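The Noodle Supper

We had the kitchen on Cundik Lane for one night before my sister's wedding, and I loved it from the moment I dropped my bags in the doorway. Cream cabinets, a window over the sink, a round table just big enough to argue at! My sister went straight upstairs to lie down with a cold cloth on her face. My mother went straight to the stove.

"Long noodles," she said. "For a long marriage. We're doing it properly."

Properly meant our grandmother's way, and our grandmother had cooked for the whole street in Berrada with one burner and a temper. She left no recipe. What she left was the order of things, which my mother and my aunt remembered differently, so the first hour was mostly shouting, and I enjoyed every minute of it.

My aunt wanted the dumplings on before the noodles. My mother wanted the broth left alone. I was put in charge of the table, a job I'd been given at age 4 and had never been promoted out of, and I didn't mind one bit. I smoothed the polka-dot cloth until the spots ran straight. I went looking for the chopsticks.
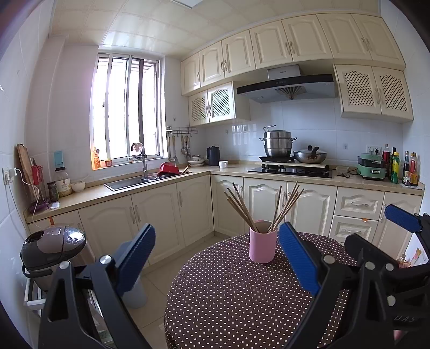

I have always loved chopsticks in a cup. They look like they're about to say something. When we were small, my sister and I used to pull them out with our eyes closed, and if you got a matching pair on the first try you were allowed a wish. She cheated. She'd feel along the wood for nicks, because she knew every nick in that bunch, and then she'd wish out loud for a horse just to make me mad.

"Are you setting the table or praying to it?" my aunt called.

"Both!"

She laughed and threw a dish towel at me, and then the timer went and the two of them were off again, about ginger this time. The Cinberg cousins were due at seven, all four of them, and they'd be driving straight through from Ondatach with nothing in their stomachs but gas station peanuts. There had to be plenty. There was going to be enough for about 1000 cousins, if you asked me, but I kept that to myself and went on folding napkins.

It was nearly dark when my sister came down. She had her hair up in a towel and her feet in our father's old socks, and she stood there breathing it all in, the steam and the garlic and the two women not speaking to each other over a spoon.

"It smells like Berrada," she said.

My mother turned away quickly and became very busy with a lid.

My sister sat down across from me. She looked at the cup, and then she looked at me, and I knew exactly what was coming. She shut her eyes tight and reached in with her left hand, the honest hand, the one we'd agreed on after the horse business.

She drew 2. She laid them side by side on the cloth and opened one eye.

"Well?" she said.

I rolled them under my palm. One was a shade longer than the other, if you were going to be strict about it.

"Perfect match," I said, and headlights swung up the lane, and my aunt yelled for somebody to get the door.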